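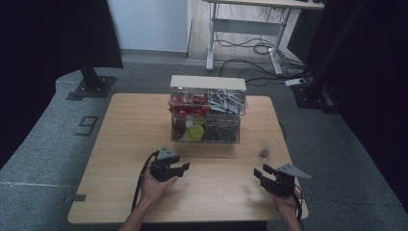

Gritora Four-Bin Clear Organizer, review by Yu-ting Leung
May 4, 2026

I should say up front that I am a person who keeps small things. Clips, pegs, caps, the odd little disc that belongs to a game we may or may not still own. For years they lived in a cookie tin, and if you wanted one you tipped the whole tin out on the table and hoped for the best. So when my old tin finally lost its lid in March, I decided to treat myself to something proper, and after far too many evenings of looking I bought the Gritora.

It's a clear acrylic box with four compartments, two up and two down, and a flat white top. I paid 44 dollars for it from Santoso, and it came well wrapped without a scratch on it. I'd looked at the Bidgate version too, which has 15 tiny drawers, but I know myself, and I would have forgotten what was in most of them by the end of the week.

What I love most is how fast I can find things! The red plastic pieces went in the upper left, and you can spot them from right across the room. The long gray and silver clip-like bits are next door in the upper right, all in a tangle (I've given up lining them up, they go in at every angle and that's fine). Lower left is my everything-else bin, with the yellow-green discs near the front and some white bits and brownish bits behind. I didn't plan on the discs ending up at the front, but it's cheerful, so they've stayed.

Now for the grumbles. The clear sides are wonderful for bright colors and not much help with dark ones. My lower right compartment is nearly all black and gray odds and ends, and from the outside it just looks like a dark heap. I still have to go in and rummage. My friend Irfan Wibisono suggested lining the back with white paper, and I will try that one of these days. Acrylic also shows fingerprints, so if that sort of thing bothers you, keep a soft cloth handy.

The size suits me nicely. I keep it toward the back of my square wooden table, and there's still plenty of room in front to spread out and work. I like the pale wood with the clear box, too. It looks light and doesn't take over the way a solid bin would. The white top is flat enough for a mug, though I've been told off for that, so I'll just say it holds a notepad very well.

Would I buy it again? Yes, and I'm tempted to get a second one for the sewing things, which are still in a Brurkau shoe box under the bed. If you have 100 kinds of tiny screws to keep apart, you'll want something with more divisions. For a modest muddle like mine, four good-sized spaces are plenty. Four stars from me, with the missing one for those fingerprints.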